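Equipment Review: Psarras Tabletop Pushing Kit

The Psarras kit is sold by Norent to colleges, training centers, and small laboratories that already own a robot arm and want a manageable set of exercises to run on it. It contains a single-rod end tool with a quick-release collar, a maple work board, a bag of colored blocks in several shapes, a printed marker card, and a license for the Clostico task software. No arm is included. The Veltimau teaching laboratory purchased one kit in February and used it with two student groups over a full term. This review covers the hardware, the software, and the support received from the supplier.

The premise of the kit is that a robot can be taught a good deal without ever picking anything up. All exercises are done by pushing. The learner, or the program the learner has written, must bring blocks together, separate them by color, or move a named shape to a named part of the board. The tasks sound simple on paper. In practice they require careful planning, as a round block and a star respond very differently to the same push, and a block that has been driven against its neighbors is difficult to free with one rod.

Installation was completed in an afternoon. The adapter plate matched our wrist flange, and the latch closed firmly on the first attempt. Board mounting took longer. The supplied bolts are intended for a perforated table, and laboratories with a plain bench should expect to drill. The printed instructions give the bolt positions correctly but omit the tightening order, which we obtained from the supplier by telephone.

The board is the strongest part of the kit. It is heavy, flat, and well finished, and it showed no warping over the term. The joints between the strips of wood cannot be felt with a fingertip, and no block was seen to catch on them. Some staff members had expected the natural grain to trouble the color detection in Clostico. It did not do so under our ceiling lights, although the software did at times report a false edge when the window blinds were left open in the late afternoon.

The typical exercise begins with the colors already divided, red and yellow at one side and blue and green at the other, and asks the learner to bring one outlying block back to its group without disturbing the rest.
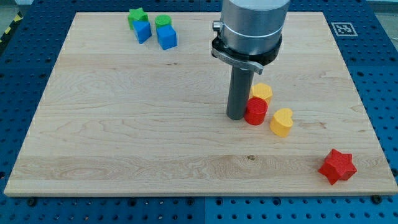 Ignacio Saavedra remarked at this point in our evaluation that the separation task should be taught before the gathering task, contrary to the order in the manual. In his view, students who begin by gathering learn to push hard and then have to unlearn it. The second group followed his order and needed noticeably less help in the later units.

Clostico itself is adequate. The task library holds 286 exercises, of which the first 200 are suitable for beginners. Scoring is clear, and session records can be exported as plain tables. The editor for new tasks is less satisfactory. It allows up to 6 target zones, does not permit zones to overlap, and discards unsaved work without warning when the connection to the arm is lost. The supplier has acknowledged the last fault and has given no date for a correction.

The blocks are durable, and the colors have not faded or rubbed off. Replacements are sold only as a complete bag, and a laboratory that loses one heart must therefore buy the entire set again. We consider this policy unreasonable for a product aimed at schools.

Support from Norent was courteous and generally prompt. Written questions were answered within two working days. Spare rods were in stock when requested.

The kit is recommended for institutions with an arm already in service and an instructor able to give time to the setup. It is not recommended as a first purchase for a program that has no robot, and those wishing to write a large number of their own tasks should ask for a trial of the editor before ordering.

Comments

Jennylyn Talavera
We have had the same trouble with the editor. Saving to a local folder instead of the shared drive helped somewhat, but we still lose work now and then. Did you try the older release?

Reader
Does the collar fit arms with the smaller flange? The Norent page lists only one adapter.

Ignacio Saavedra
There is a second adapter, but it must be ordered separately. Ask for it by telephone. It is missing from the web store.

Reader
Thank you. I would add that the marker card scratches easily. Ours is now under a clear cover and reads without difficulty.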